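Folding club finds a bigger table at Nurden

A lunchtime session on how to fold and look after household cloths has outgrown its corner of the Nurden building and moved into the large room on the upper floor, where it will run for the rest of the summer.

The group began in the spring as a one-off, when Comfort Zakaria brought in a bag of tea towels and offered to show anyone who fancied it how her aunt used to fold them. She expected to be finished in ten minutes. By the end of the hour people had emptied the kitchen drawers downstairs and were refolding everything in them, and there was already talk of doing it again.

"I thought I'd get a couple of polite faces and then we'd all go and have our sandwiches," she said. "We ran right over. Somebody went home and did their whole airing cupboard that evening and sent me pictures!"

July's gathering was the first in the new room, and what a difference the space makes. There is a proper oak-coloured table to work at, with good daylight, and a curved white counter alongside where mugs can go without getting in anyone's way. Somebody had put flowers out too, in a little white vase, which made the whole place feel far more like a kitchen than an office.

The session opened with the plain square fold, moved on to the long thirds that suit an oven rail, and then came to the part everyone had been waiting for – the crumpled cloth. The idea is simple enough. You start with a cloth that has been scrunched into a ball, pick it up by whatever bit comes to hand, and try to get it flat without laying it down more than twice. It sounds like nothing at all until you have a go. Corners hide. You think you have hold of one and it is the middle of a hem.

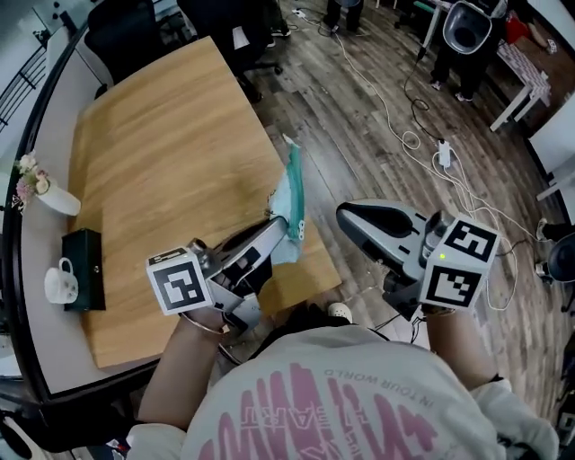 Getting to grips with a crumpled teal and white cloth at the Nurden table.

Hiyori Honda, who led that part of the session, teaches it by feel. Find an edge, any edge, and let the cloth hang from it. Slide along until you come to a corner, hold that, and let the weight of the fabric do the rest. Her own best tip is to give up on the shaking that most of us do over the sink. A gentle lift and a pause will open a cloth out far better, she says, and you won't knock anything over.

She had brought cloths of several kinds, and the differences were a surprise. Thin cotton drops open almost on its own but slides about once it is down. Waffle weave holds a crease beautifully and hates being hurried. The thick, fluffy sort clings to itself, and there were groans when it came out of the bag. Rodrigo Barros, a newcomer, asked for another go at that one three times over and left saying he would be practising on his bath towels.

There was plenty of chat about washing as well. Vitalii Skoryk spoke up for drying tea towels outdoors whenever the weather allows, and for ironing them while there is a bit of damp left in them. Not everyone was with him on the ironing. A lively few minutes followed on fabric softener, which Comfort keeps well away from anything meant for drying glasses – it leaves them smeary and the cloth stops soaking things up. She uses a splash of white vinegar in the rinse.

The other big topic was where to keep it all. The group has been trying out upright storage, with each cloth folded into a small packet that stands on its edge in the drawer, so that the whole lot can be seen at once. The kitchen drawer downstairs has been kept this way for 7 weeks now and has stayed tidy, to general delight. Nhyira Frimpong, who looks after the building's supplies, took stock of the cupboards before the change and came up with 163 cloths, a good many of them bought because no one could find the ones already there. Those past their best have been cut up for dusters, and 11 of the nicest have gone into the new practice bag.

Later sessions will take on the harder stuff. Fitted sheets are next, by popular demand, with two people to a sheet to begin with and then one for the brave. After that comes a session on napkins and table runners, and Hiyori would love to finish the season with wrapping cloths, the kind you knot round a lunchbox or a present. She has a stack of them at home and is happy to lend them out.

Sessions start at 12.30 and last an hour, and there is no need to bring anything, though a cloth that always beats you would be very welcome. Tea and coffee are laid on. Anyone who works in the building can come along, and so can friends and family if they sign in at the front desk first. Names for the fitted sheet session can be left with Nhyira.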